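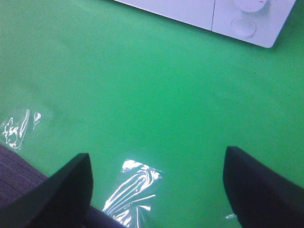 Amerley Dramani writes that she has washed and reused every clear plastic bag in her kitchen since July, and wants to know why this page is so sour about it. Fair enough. Her question goes first.

## Clear plastic bags: your questions

**Isn't reusing them always better than throwing them out?**

Usually, if the bag held bread or dry pasta. I'm less convinced once it has held raw chicken. I bin those, and I don't lose sleep over the colour of the lid they go under.

**Do I need a proper drying rack? Prindach sells one.**

I doubt it. A wooden spoon standing in a jar does the same job and you already own the spoon. I tried the rack for 2 weeks and the bags kept sliding off the prongs.

**What about keeping them flat?**

This one I'll grant. Bags laid flat in a drawer take up far less room than bags stuffed inside another bag, which is my mother's system and, I suspect, yours. Press the air out with your forearm on a clear bit of bench.

**My neighbour swears by the Zotden folding method. Worth learning?**

It has nine folds. Nine! For a sandwich bag. Fold it in half and get on with your day.

**Can they go through the dishwasher?**

People say so. Mine came out cloudy and one ended up wrapped around the spray arm. Wash them by hand in warm soapy water, inside out, and leave them until there's no moisture in the corners.

**How many times can I use one?**

I've seen "hundreds" claimed, with no sign that anyone kept track. I stop at four, or sooner if the seam has gone or it still smells of onion.

**Will clear bags keep herbs fresh for a month, as the Haneck leaflet promises?**

Parsley, no. Coriander, certainly not. Chowdhury wrote in to say a sheet of paper towel in the bag helps, and I'll admit it bought me a few extra days with the mint.

**Are you ever going to recommend a product?**

If one turns up that beats the spoon.

*Answers last revised 25 December 2018, while the ham was resting.*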